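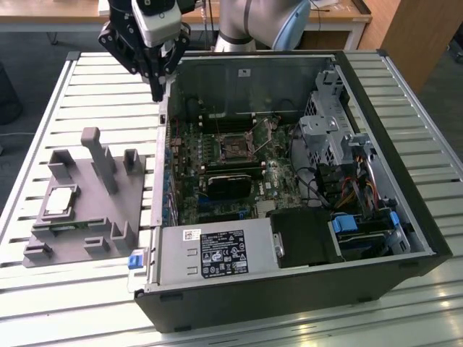
A desktop computer with its side cover off.

2020-11-05

I've been meaning to write about our move to Trolville for ages, and now the evenings have drawn in I've run out of excuses (the garden was a very good one all through October). We're settled, more or less! There are still 13 boxes on the landing, mostly books, and the kettle only turned up last week, wrapped in a bath towel I'd been blaming the removal firm for losing.

The best surprise has been the number 10 bus, which goes right along the river to Nement and takes 20 minutes if the bridge is clear. I go over for bread and come back with bread, a cabbage and usually a plant I have no windowsill for.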